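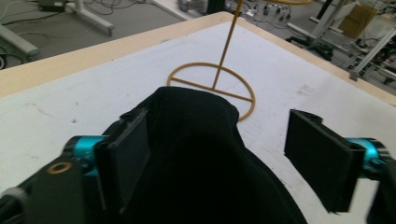

The procedure for a black item was longer than the procedure for any other color. It ran to 2 pages, and the first page was about light.

Black knit gave the cameras very little to work with. A fold in a gray sweater showed up as a line. A fold in a black one showed up as more black. So the operator was told to lift each piece slowly, to hold it still at the top, and to keep the outline of the cloth against the white of the table where it could be picked out. The operator was also told not to help with the other hand. That sentence was underlined.

She had worked returns at Forkside for eleven years and had always helped with the other hand. One hand pinched the shoulder seam, the other ran down the side and found the hem, and the piece was square before she had looked at it. The old rate on her line was 112 pieces an hour. She could hold that for a full shift with the radio on. With the gripper she did 70 on a good day, and a good day was one with few blacks in the bin.

The gripper went over the right hand. Two fingers, flat pads, a trigger that closed them. It weighed less than a full bottle of water and felt heavier by ten o'clock. The pads did not tell her anything. With bare fingers she knew whether she had one layer or two, and whether a sleeve was caught inside. With the pads she had to look, close, lift, and look again. The left pad on hers tended to meet the cloth before the right, so she had learned to come in from slightly off center. She reported this. The form had a field for it.

The work was called demonstration. Reritent, which owned the building and the conveyors and the contract with the stores, had put the demonstration room where the break room used to be, at the end of the mezzanine. The tables came in white with a pale wood edge. The floor was gray and had been gray before. Cables were laid during the first week as a temporary measure and were still on the floor in November, by which time everyone had a path through them and walked it without looking down.

There were five operators in the room on first shift. They had been chosen by rate. The notice said the project wanted the most skilled handlers, that pay would be held at the old level with a supplement, and that the posting would last until the target was met. The target was a number of usable episodes. An episode was one garment, from first touch to release. If the garment slid off, it was an episode with a fault, and faults were kept too, in a separate folder, for reasons that were given once in a meeting and that she had written down and lost.

The software was Ganeton. It started when the trigger was first squeezed and stopped when the operator said the word "done." It did not accept other words. A man at the next table had a cold one week and got through a whole morning of episodes that never closed, so that the system held a single garment handling of three hours and forty minutes, containing a great many sweaters and one lunch. The technician deleted it. Several people asked him to keep it.

The technician came from Đorđević, the firm that had built the arms. He was young and polite and ate at his desk. The arms themselves were downstairs behind a fence, on what had been lines three and four, and were switched on in the afternoons. From the mezzanine rail you could watch them work through a bin. They reached, closed, lifted, and waited. The waiting was the part people commented on. An arm would hold a shirt in the air for a second or so before going on, and from above it looked as if it had forgotten what it came for.

She knew where the waiting came from. It was on page 1, under light: hold still at the top.

In the third week she went down to the fence on her break and stood there with her coffee. The arm nearest to her picked up a cardigan by the button band. It came in from slightly off center. It touched with the left pad first, let the cloth settle, then brought the right one across. She watched it do this with a pair of leggings, and then with a pillowcase that should not have been in the bin at all. The pads on the arm were new and evenly set. It had no reason to favor the left.

She told the technician. He was interested, which she had not expected. He pulled up a chart and showed her a cloud of dots with a lump on one side. Each dot was a first contact. The lump, he said, was table two.

"That's me," she said.

"That's your gripper. And then you, correcting for your gripper."

"Are you going to take it out?"

He scrolled for a while. He said it was a large part of the set. He said the grasps were good, among the best they had, and that the success rate would drop without them. He replaced her gripper the same afternoon and kept the data.

With the new gripper she had to learn to come in straight. It took her two days, and her rate fell, and she found that at home she was picking up dish towels from the side.

---

The union representative visited the room and asked for the figures. The company's answer was that no position would be removed as a result of the project. Positions would be redefined. The sheet attached had two columns. On the left were the old titles: handler, senior handler, line lead. On the right were the new ones: cell attendant, exception handler, cell lead. The left column had more lines than the right. The representative pointed this out and was told that several old titles mapped to one new title, and that the sheet showed titles and should not be read as showing people.

Exception handling was explained in a training session. When an arm failed on a piece three times, it would move the piece to a side tray and a lamp would come on. The exception handler would go to the tray, deal with the piece, and clear the lamp. One handler would cover four cells. The estimate was that roughly 500 pieces a shift would reach the trays across the floor at first, and fewer after that.

"What's going to be in the trays?" someone asked.

The trainer said that would depend on the incoming mix.

It would be black things. Everyone in the room knew it. Black knits, black fleece, black tights inside out and rolled into themselves, and the slip dresses that went through your fingers like water. The easy part of the work would go downstairs – the stiff blue shirts, the towels, the jeans that practically stood up on their own. What came up to people would be the part they had been getting through by way of the jeans. A bin used to be mixed. You did a bad one, then four good ones, and your hands recovered on the good ones. There was no line for that on the sheet.

She raised it in the session, in those terms. The trainer wrote down "fatigue, item mix" and underlined the second half.

---

The target was met on 17/12/2022, in the middle of the shift. No announcement was made. The counter at the corner of the Ganeton screen changed from white to green and kept going up. The operators looked at one another and went on until the bell, since the bins were still full and nobody had said to stop.

At the end of the day the technician collected the grippers. He wiped each one down, checked the pads, and put it in a foam case with a serial number on the lid. He thanked them as a group. Then he stayed by table two while the others went for their coats.

He said that he had something to ask, and that it was outside the scope. The arms were weak on black fleece. They closed on it well enough, but they let go too early, before the hem was down. In her episodes the hem was always down. He had been through them frame by frame and could not see what she was using to tell. The cloth was a dark shape and then it was a slightly different dark shape.

She thought about it. She asked for a piece, and he found one in the last bin, a plain black pullover. She laid it on the table and pinched it up with her bare fingers and let it hang.

"It stops pulling," she said.

"The weight?"

"The hem touches and it stops pulling. It's a small amount. You get it here." She showed him the side of her thumb.

"But you had the gripper on."

"You still get some. It comes up through the handle."

He looked at the row of foam cases. There was no sensor in the handle. She could see him working out what it would take to put one in, and how many black episodes would have to be collected again once it was there, and who would collect them. He took out his phone and typed for a minute or two.

She folded the pullover while he did this. Seam, side, hem. She put it on the finished stack, which was no longer being counted, and picked the next one out of the bin.

"Could you be available in January?" he asked.

"As what?"

He checked the sheet with the two columns, which was taped to the wall beside the door. He read it from top to bottom and then went back to the top.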